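Round tables, small blocks

Foam cubes are the cheapest thing in most activity cupboards and the least considered. The material is usually closed-cell EVA, cut from sheet and tumbled to take the sharpness off the edges. It weighs very little, makes no noise when dropped and grips well on a varnished surface. It also marks easily, tears at the corners and picks up every hair in the building.

Riaan Potgieter has bought blocks for Adside for nine years and keeps his records by batch. His complaint is with sizing. Sheet foam varies in thickness, so a cube cut square on two axes may be out on the third. A stack of four will stand. A stack of seven from the same bag will often lean, and the fault is blamed on the person stacking.

Colour matters less than buyers suppose. Two colours are enough for sorting and for copying a simple pattern, provided they differ in lightness as well as hue. Pale blue and pink are a weak pair on that count - under warm lamps they can drift close together - but both stand out well against brown wood.

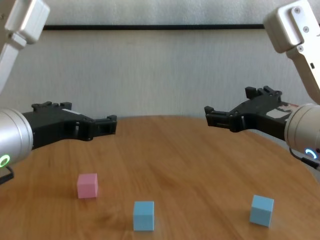

How should foam blocks be cleaned? With a cloth wrung out in warm water and a drop of washing-up liquid, then left to dry on a rack, well away from a radiator.

The table deserves as much thought as the blocks. Round tops have no corners to catch a hip, and every seat has the same reach to the middle. The drawback is storage, as a round top wastes space against a wall. Impi Rautiainen, who refinishes furniture at Rudis, prefers a satin varnish for block work. High gloss throws back the ceiling lights and makes small pale objects harder to judge for distance. An oiled finish looks better in the showroom but will take a ring from a damp cup within the hour.

Grain is a minor point with one practical use. On a top with straight grain, the lines give a ready reference for setting a row, and no tape is needed.

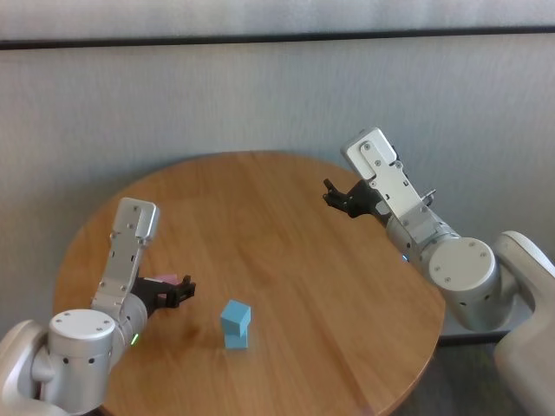
Varnish wears first where forearms rest, in a band just inside the rim. Rautiainen rubs that band down with 300 grit every September and leaves the centre alone until it needs attention. She applies two thin coats, by brush, with the top level and the windows shut against dust.

Potgieter replaces blocks when the corners go. A bag of 200 lasts Adside two years in ordinary use. Torn cubes are withdrawn and cut up for packing. He has tried beech, which stays true to size but dents the table, and cork, which sheds. He has gone back to foam both times.

Related
Felt or cork: lining a shallow drawer
Satin, matt and gloss compared
The Dursun folding trestle, one year on
Storage bins under 59 cm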